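Minutes of the Avavano Members' Meeting
Held at the Hoani workshop, 19 January 2021

Welcome and apologies
The chair opened the meeting, thanked everyone for coming out in such cold weather, and passed on apologies from three members who hoped to make the next one. The minutes of the last meeting were read and approved with one small spelling correction.

Item 1. Report on the visit to Bralel
The visits secretary gave a full and very cheerful report. A party of 12 went along, and our hosts could not have been kinder — there was coffee on arrival and a good half hour of questions before anyone touched a thing. The demonstration was of a hand-held gripper, the kind a person carries through a job so that a robot can later learn from the recording. Members took turns with it at the white table. 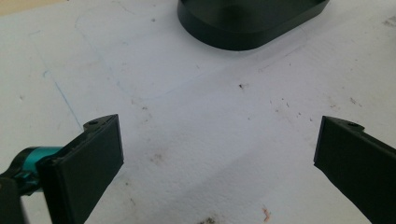
The gripper at the Bralel table, fingers open.

Several members remarked on how much harder it is to judge distance with the gripper than with your own hand. One said she would gladly have stayed all afternoon, and there was general agreement around the room. The question of whether the fingers could be swapped for softer ones was put to our hosts, who promised to write to us with an answer.

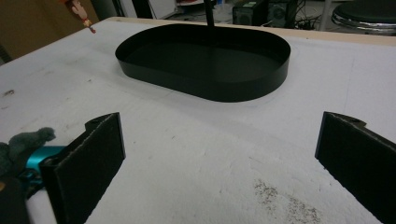

The secretary also noted that the parking was a little tight and that next time we should share cars where we can. A thank-you card was passed around for signing, and it will go in the mail this week.

Item 2. Costs
Travel and refreshments came to $410, and the meeting approved payment with thanks to those who had covered it out of pocket.

Item 3. Open day
Ameck has offered to bring a demonstration to our own open day. After a long and friendly discussion — mostly over where the tables should go — it was agreed to accept. Demonstrations will run 30 minutes each, with groups of no more than 9.

Action: visits secretary to reply to Ameck and ask what power and table space they need.

Any other business
The kettle is to be replaced. The meeting closed with thanks to the chair.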